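特伦纳姆家居操作社

特伦纳姆家居操作社（Trornham，成员多简称“操作社”）是一个以家庭环境中的机械臂操作为主题的学生社团，每年九月招新，并承办与邻校合办的多利杯（Dorley）家居操作赛。

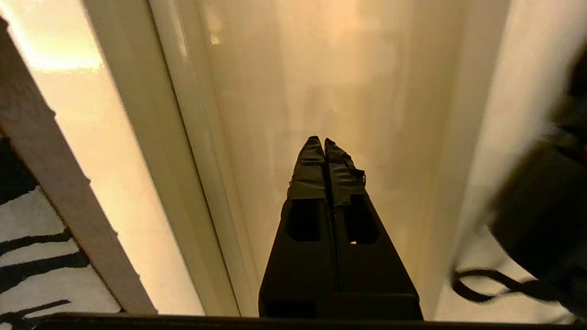 娜佳·胡布曼（Nadja Hubmann）则认为，家居项目最迷人的地方恰恰是它的琐碎：“开一扇柜门，学生能学到的东西比搬一百块标准积木还多。柜门有轻有重，墙面会反光，地毯会绊轮子，哪一样都不会照着教科书来。”她的这段话后来被抄在社团的入门手册扉页上，几乎每届新成员都能背出前半句。

目录
1 历史
2 器材
3 课程与活动
4 多利杯
5 数据集
6 轶事
7 参见

历史

操作社的前身是一个只在傍晚活动的兴趣小组，最初做的是循线小车和迷宫小车。小组后来得到一条二手机械臂，兴趣随即转向抓取。头两个学期的练习全部在桌面上进行，内容是叠方块、插木栓、把杯子放回杯垫。成员们很快发现，同一套程序搬到宿舍厨房里几乎寸步难行：台面高度变了，灯光变了，能伸手的空间也窄了许多。

基里洛·霍洛夫科（Kyrylo Holovko）在任期间提出“出桌面”计划，把社团的重心移到真实房间和仿真房间里的任务上，现行的课程框架大体成形于这一时期。“操作社”一名也是这时定下来的，落选的名称有“柜门社”和“第三只手”，后者至今仍是社团内部通讯的刊名。

器材

社团的主力平台名为“奥恩内斯”（Ornness），由成员自行组装，末端使用平行两指夹爪。夹爪外壳和指节由学生设计，指节有长短两种：短指刚性好，适合拧旋钮、提重物；长指适合伸进抽屉和柜体内部。指尖包覆层是历届成员最爱折腾的部分，硅胶套、热缩管、砂纸和各种胶带都有人试过。胶带便宜，更换只要一两分钟，摩擦力也够用，因此成为新手组的默认选择；缺点是容易起皱翘边，手册要求每次训练前检查一遍。

腕部相机供视觉组使用。白色柜板和光面墙板是公认的难关，反光会让深度估计忽远忽近，视觉组为此写过一份相当受欢迎的笔记，题为《跟白墙讲道理》。线缆管理则是另一门学问，手册里有整整一章讲怎样给腕部走线留余量，既不能绷紧，也不能松到勾住门把手。

课程与活动

课程分为三个阶段。第一阶段学习运动学基础和安全规程，新成员须能在不看提示的情况下完成急停、断电和复位。第二阶段为遥操作，两人一组，一人操纵，一人只看腕部画面报方位，随后互换。这一阶段最热闹，走廊里常能听见“再往左一点点，停！停！”的喊声。第三阶段由各组自选一项家务，从示教数据开始训练自己的策略，期末公开演示。

历年选题包括合上抽屉、挂毛巾、从窄缝里取出信封、给盆栽浇水、把袜子配对。袜子配对组连续三届未能完成全套任务，但报名人数一直居首。

多利杯

多利杯得名于首届比赛的举办地多利楼，由操作社与尼亚维（Ñahui）技术学校的机器人班轮流承办。比赛设遥操作组和自主组，场地布置成小型居室，题目在当天上午九点公布，各队有三个小时调试。评分除完成度以外，还计算碰撞次数和动作的平稳程度，满分为2,000分。

目前自主组的最高分为1,204分，由尼亚维代表队保持，得分主要来自一次极为流畅的开柜取物。该队赛后公开了全部代码，这一做法随后写入章程，成为参赛条件。也有人对赛制提出意见，认为三个小时过短，使各队倾向于保守的方案；章程修订时保留了时限，另增设一项不计总分的“大胆奖”，奖品是一卷胶带。

数据集

社团把训练中录得的示教片段整理为“奥恩内斯居室集”，现有3,957段，其中628段标注为失败样本。保留失败样本是霍洛夫科的主张，起初颇有争议，后来视觉组和策略组都从中受益：夹爪滑脱之前的细微偏移，在成功样本里很难见到。每段录像附有任务名称、操作者代号和一句话备注。备注没有固定格式，从“门比想象的沉”到“求求你了”都有，翻阅起来乐趣十足。

数据集向其他学校的学生社团开放，使用者须回赠至少一个自己录制的任务。

轶事

新成员第一次独立完成开门任务后，要在活动室的门框上签下姓名和所用的尝试次数。门框早已写满，后来的签名延伸到了旁边的书架侧板。

通讯《第三只手》设有“本月最惨一抓”栏目，由读者投票选出，当选者负责下一期的排版。

参见

遥操作
平行夹爪
模仿学习
家用机器人
学生机器人竞赛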